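Table Setting Basics — unit 2 handout
Dudwood Adult Learning, March 2024

bring this back next class, we use it again in April

Order of layers, bottom up: table, mat, tray or plate, bowl. Wipe the table first. Crumbs under a woven mat leave marks and you wont see them until you lift it.

Mats
— lay it straight to the table edge, then fix the corners
— stripes: pick a direction, same for every seat
— woven ones shake out, don't soak

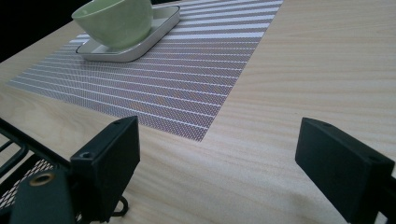
Bowl on a tray: leave some tray showing in front so there's room for a spoon. Pale bowl on white is fine, the mat does the work of setting it off. Rounded bowls slide, so carry the tray with both hands and set it down flat. Don't drag it, a rim underneath can catch teh weave.

Clearing goes the other way. Bowl, tray, mat last.

Homework: set one place at home, any bowl you have. Write 100 words on what you'd change, 200 max. Prilleck reader, chapter on trays — skim only. Spare mats are in the Nusari box, please put them back flat.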